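Help wanted: somebody who likes the insides of old computers

Posted 28 February 2026 by Carola Kleinschmidt, Bitska workshop

Hi all! We're looking for one more pair of hands at the Bitska bench, part time, paid, starting as soon as you can. I've run the refurbishing side for a good few years now and I'm writing this myself, so please forgive the rambling.

What we do is pretty simple. Offices and schools clear out their desktop towers, we take them in, open them up, test what's inside, and put together machines that go back out the door to people who need one. Last year we sent out 442 of them, which still makes me grin when I say it out loud. Whatever can't be saved gets sorted into bins for Poulain, who handle our recycling pickup.

You'd be working mostly with plain old desktop towers, the kind with a green motherboard, a couple of memory slots and a lot more cable than you'd think a box that size could hold. If you've ever opened one up and felt a little thrill (or a little dread) at the sight of all those wires, keep reading. 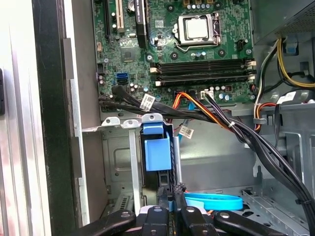 Cables are a big part of the job, by the way. You'll learn to follow each one from end to end before you pull anything, and to let go of the clip before you tug the plug. We keep every lead that tests good. Coin-cell batteries get checked, old thermal paste gets wiped off, and memory goes in antistatic bags with the size written on the front. Write it neatly, please! Rosângela Assunção does our stock shelves and she has strong feelings about handwriting.

A normal shift goes something like this. You pick a tower off the intake shelf, log it in Feroditz (our tracking sheet, which has a silly name and works fine), take the side panel off and have a good look before touching anything. Missing memory, missing drive, bulging capacitors, dust bunnies the size of actual bunnies: it all goes in the notes. Then you strip, clean, test and rebuild, or you strip and sort. Drives go straight to Idrisa Temba for wiping, and they never leave the building with anything on them. That one's a hard rule.

Shifts are 7 hours with a paid lunch, two or three a week, and we're pretty easy about swapping as long as you ask first. There's always coffee. There's often cake too, but I can't put that in the contract.

What I'd love to see from you:

You can use a screwdriver without stripping the head off the screw
You can tell a processor from a graphics card, or you're willing to learn fast
You can lift a full tower onto a table safely
You write things down
You ask before you force anything

You don't need a degree or a certificate. Maiara Macedo came to us from a bakery and now she's the one I go to when a board won't post. If you've fixed up your own computer, or your aunt's, tell me about it, including the part where it went wrong.

We lay the towers flat on their sides to work on them, so you'll spend a lot of the day standing and leaning over. Shoes matter more than you'd think! We do have stools, and if standing is hard for you just say so and we'll set things up differently.

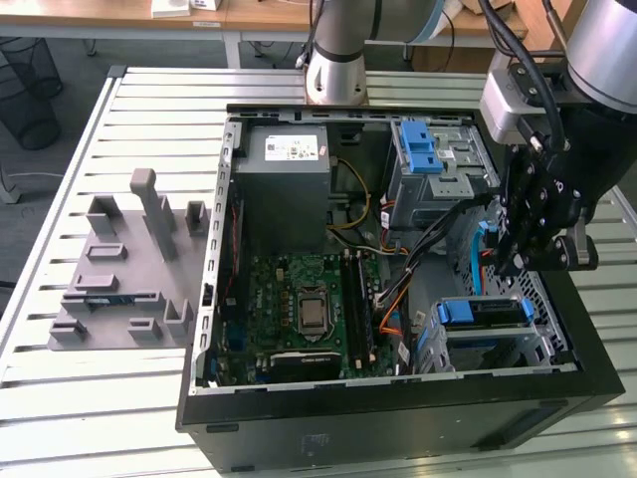
Cases with plastic drive rails and latches are my favorites because you can get so much done before you even reach for a tool. Be gentle with them, though. Old plastic snaps, and spare rails are a pain to find. We've got a drawer of them and I guard it.

Training is 8 paid shifts, and you'll be paired up with Maiara or me the whole time. After that you get your own spot and your own tool tray. We're also starting an evening repair class called Esa in November, and if you enjoy showing other people how things work there could be extra hours in that for you.

To apply, send me a short note at the Bitska front desk or drop one off in person. Half a page is plenty. Skip the fancy cover letter and tell me what you've taken apart lately, which days you're free, and when you could start. Gaétan Zacharias handles pay and paperwork, so questions about rates can go straight to him.

I'll invite a few people in to spend a paid hour at the bench with us, no tricks, just opening up a tower together and chatting. Bring reading glasses if you use them. The print on those labels is tiny!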